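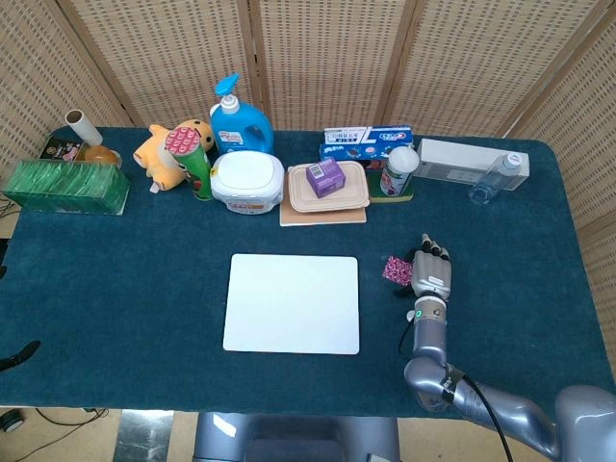

Right arm upright beside the board, board in the middle, stock along the back.

Right hand lands off target after cable was rerouted, and the fingers don't close together
Posted in Arms and Hands by teal_bench, September

I look after one tabletop pick-and-place setup with a multi-fingered hand on the right arm. The job is simple enough. The arm reaches over to a white board, picks up a small flat item, and puts it back down inside a printed area. We run it most of the day with a different item each time, and the grocery and household stuff at the back gets rotated through.

Two things have gone wrong since I took the hand off to clean it and put it back on.

First, the fingertips come down off to one side of where they should. It's 5 mm at the board and a bit less when the arm is closer in. It's the same direction every time, so I don't think it's anything loose.

Second, one finger gets to the item before the other. With a thick item it doesn't matter. With a thin one the first finger pushes it along the surface and the second finger closes on nothing.

What I've done so far:

Checked the wrist screws. All tight.
Power cycled the arm and the hand separately.
Ran the hand's own open and close routine 12 times with nothing under it. No faults logged.
Swapped the wrist cable for the spare. No change.

The ring light on the wrist is green the whole time. Controller is a Maltell, and the hand runs on the Viromum driver, build 2589. I haven't touched the camera calibration because the camera wasn't what I took off. Do I need to redo the whole thing, or is there a quicker way to get the hand back where it was?

Lawal Oyelaran

You don't need the whole calibration. If the camera and the arm base haven't moved, the relationship between those two is still good. What you've changed is where the hand sits on the wrist, so it's the tool offset that needs redoing. A steady error in one direction that gets smaller closer in sounds like a small rotation at the flange. The hand will go back on with a slight twist if you tighten the screws in order around the circle.

I'd do it this way.

1. Stop the arm and put it in its service pose, with the hand over clear table. Power the hand down at the controller before you unplug anything.
2. Undo the wrist screws until the hand turns by hand but doesn't drop. Keep one hand under it.
3. Wipe both faces of the joint with a dry lint-free cloth. A bit of grit in there will tilt the whole hand and you'll see it at the fingertips.
4. Line up the witness marks. If there aren't any, make your own with a paint pen once it's right, and you'll thank yourself next time.
5. Tighten in a cross pattern, in two passes.
6. Plug the cable back in and let the hand home itself before you load any program.
7. Touch off the tool point again from four different wrist angles and save it under a new name. Keep the old one until you've had a good day on the new one.

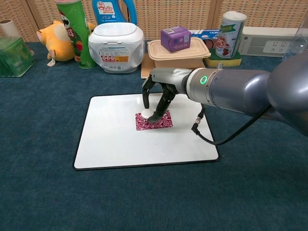
The touch-off is where most people lose their accuracy, and it pays to do it slowly. Tape a fine cross onto the board and bring one fingertip down to it, always the same fingertip, at the slowest jog speed you've got. Use a finger you can see properly. On a hand posed like this one I'd take the left finger, which hangs straight down, and leave the right one out of it, as that one comes in at an angle and you end up guessing which part of the tip is the point. Do all four angles without moving the board. If the residual comes back over a millimetre, throw it away and start again instead of averaging more points into it.

Have a look at the cable as well while you're in there. It needs enough slack under the wrist for a full turn in both directions, but not so much that the loop drags on the work surface. If it drags, it'll tug on the hand at some poses and not at others, and you'll chase that for a week. Clip it to the forearm and turn the wrist through its full range by hand with the power off.

The finger timing is a separate fault. Taking the hand off shouldn't cause it on its own, but if you homed it with a finger resting against something, the zero for that finger will be wrong. Home it again in free air. Then close very slowly on a strip of paper and watch which finger touches first. There's a per-finger trim in the driver settings. Change it in small steps and write down what it was before you started.

benchmonkey_38

Had something like this on our Vallska cell. Ended up being the table. Someone had bumped it. Check your table.

Shen

Agree with Lawal on the tool offset. A few things to add from looking after a similar hand.

Don't leave the board unfixed. If it's only lying there it creeps a little each time a finger presses on it, and by the afternoon it's moved enough to look like an arm fault. Four small dots of removable putty at the corners will hold it. I check ours against a pencil line each morning.

For thin items, look at the fingertip pads too. They wear smooth on the side that touches first, and then the item skates no matter how good your timing is. Clean them with isopropyl on a cloth — not soaked, and not near the joints. If they're still shiny after that, replace them as a set. A new pad next to an old one gives you the same uneven contact you're trying to get rid of.

Last one. Your homing routine passing 12 times only tells you the motors and encoders are talking. It doesn't load the fingers. Run it again closing on a foam block and see whether the current on each finger comes up at the same moment. On ours, one finger was slow under load and perfectly fine in the air, and it was a tendon that needed taking up by half a turn.

teal_bench

Thanks all. Redid the offset the way Lawal described and there was a twist in it, which I could see once I'd marked both sides. It's landing where it should now. The re-home helped the finger timing but it isn't fixed, so I've got pads on order and will try the foam block tomorrow. Table hasn't moved, but I've put tape around the feet anyway.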